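Chapter 7
Keeping a Household Budget in a Small Town

After reading this chapter you should be able to:
explain the difference between a fixed cost and a changing cost
prepare a simple monthly budget for one household
describe why a budget made in spring may not work in winter

Key words: income, fixed cost, changing cost, reserve, shortfall

7.1 The first winter in Flollorano

When Yi-chun Chien and Duarte Calado moved to Flollorano in October, they believed that their expenses would go down. The rent was lower than in the city, and both of them could walk to work. They wrote their expected costs on one sheet of paper and put it on the fridge. By the end of the second month the sheet was already wrong. Heating was more than they had planned, and one visit to the dentist in Trallard cost them $436. 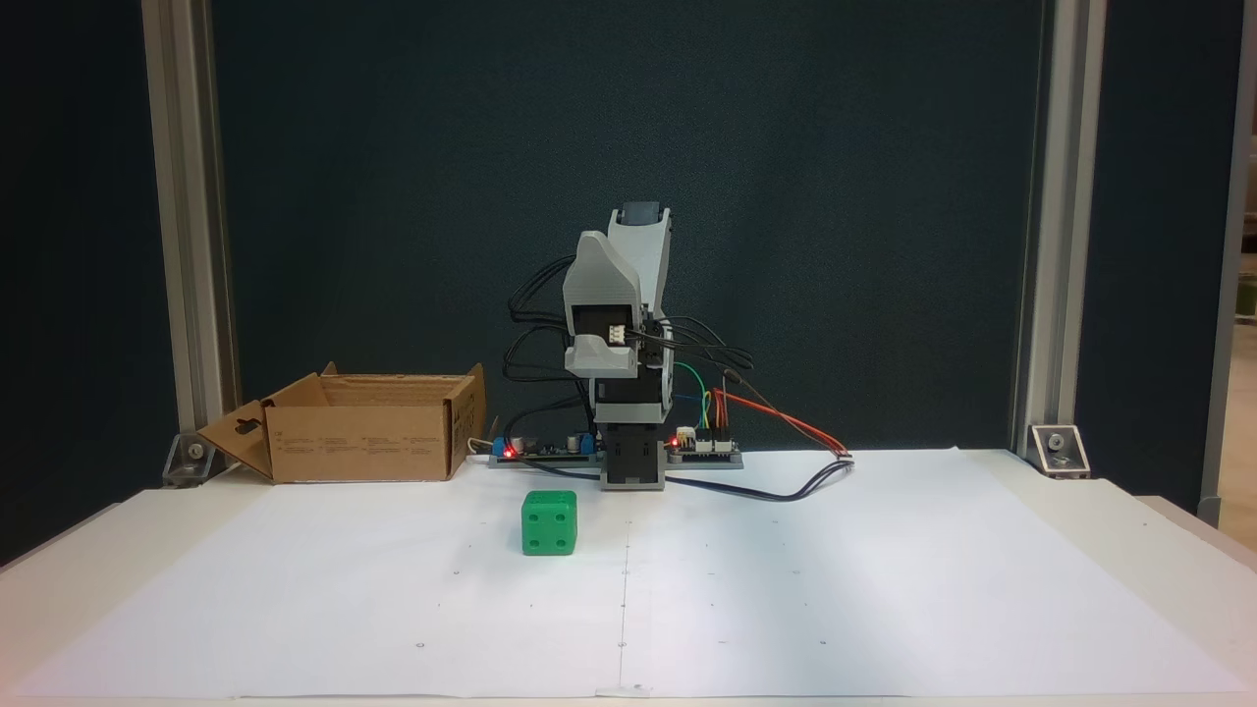 Their mistake is a very common one. They had listed the costs which come every month in the same amount, but they had left out the costs which come seldom. In this book we call the first group fixed costs. Rent, insurance and a phone plan belong here. The second group, changing costs, includes food, heating, repairs and travel. A changing cost is not always a small cost, and it is not always a cost you can choose.

7.2 The reserve

A reserve is money that a household keeps apart for changing costs. Belmiro Sampaio, whose earlier textbook is still used in many adult classes, advised his readers to fill the reserve first and to plan the rest of the month afterwards.
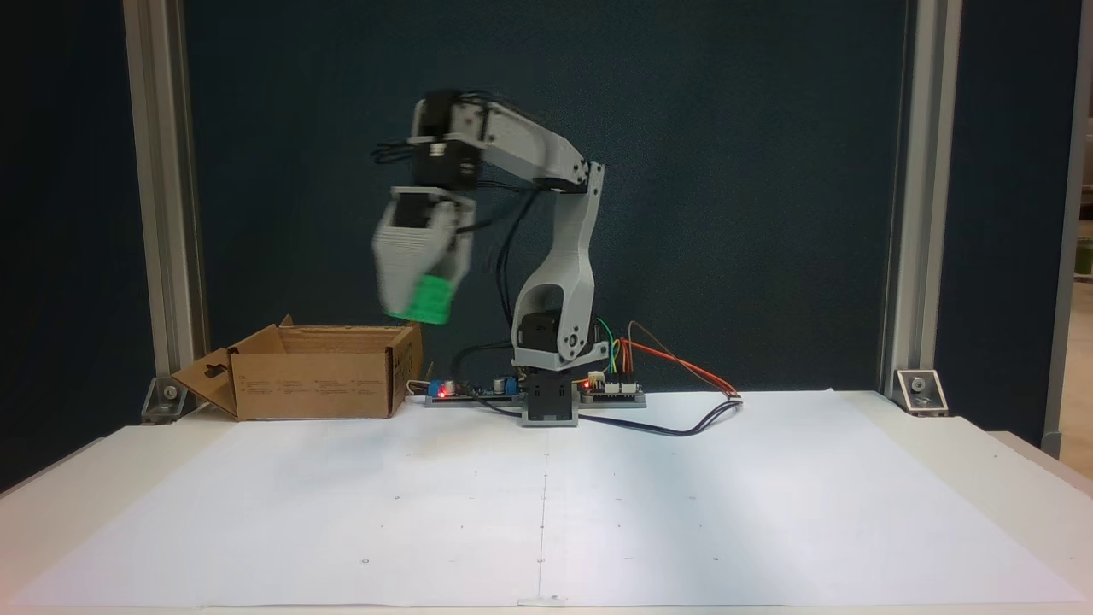 Suppose that a household puts $70 into the reserve every month and takes nothing out. After five months it holds $350. A repair of $300 can then be paid at once, and $50 will remain. Without the reserve, the same repair makes a shortfall, and the household must borrow or delay another bill.

Some families prefer to save by the week. A weekly amount of $39 looks modest, but it has to be there also in the weeks when there is a birthday or a school trip. Choose the period that matches your pay.

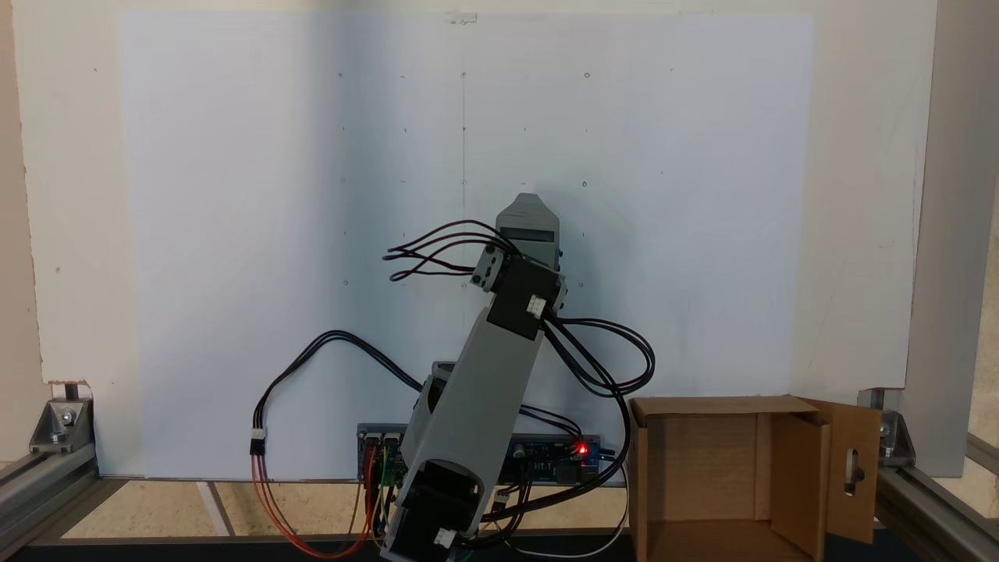
7.3 Seasons and the budget

In section 7.1 the heating bill was a surprise only because the couple had no earlier winter to compare it with. Before you make a budget in a new home, ask the landlord or the neighbours for the winter bills, and write down the highest one. The budget in the next section, for the Kourkoulas household, is prepared in this manner.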